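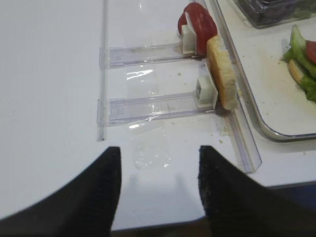

아크릴 슬라이드 암

아크릴 슬라이드 암은 투명 아크릴로 만든 가로 방향의 부재로, 긴 레일에 직각으로 붙여 작은 부품이나 홀더를 받치는 데 쓴다. 탁상용 거치대, 전시용 받침, 소형 실험 기구에서 볼 수 있으며 줄여서 '투명 암'이라고도 한다.

구조
기본형은 좁고 긴 레일 하나와 여기에 나란히 연결된 암 2개로 이루어진다. 암은 납작한 채널 모양이고 양쪽 가장자리가 올라와 있다. 끝에는 흰색 플라스틱 홀더 블록을 다는 경우가 많다. 블록 한 면에는 네모난 홈이 있다. 두 암의 길이와 폭은 서로 다를 수 있다.

제작
판재를 재단한 뒤 접착제로 이어 붙인다. 접합부에는 가는 이음선이 남고, 접착제가 고르게 퍼지지 않으면 기포가 생긴다. 다닐로 주라벨(Danylo Zhuravel)이 콜티스덴(Koltisden) 공방에서 정리한 도면집에는 홀더 블록의 변형 17종이 실려 있다. 우츠카(Utska)식은 블록을 나사로 고정하고, 드룰타(Drulta)식은 암 끝에 끼워 넣는다.

관리
아크릴은 유리보다 무르기 때문에 잔흠집이 잘 난다. 먼지는 물에 적신 부드러운 천으로 닦는다. 알코올이나 아세톤이 닿으면 표면에 미세한 균열이 생기거나 뿌옇게 변할 수 있다. 보관할 때는 암 위에 다른 물건을 올리지 않는다.

같이 보기
아크릴 수지, 선형 레일, 거치대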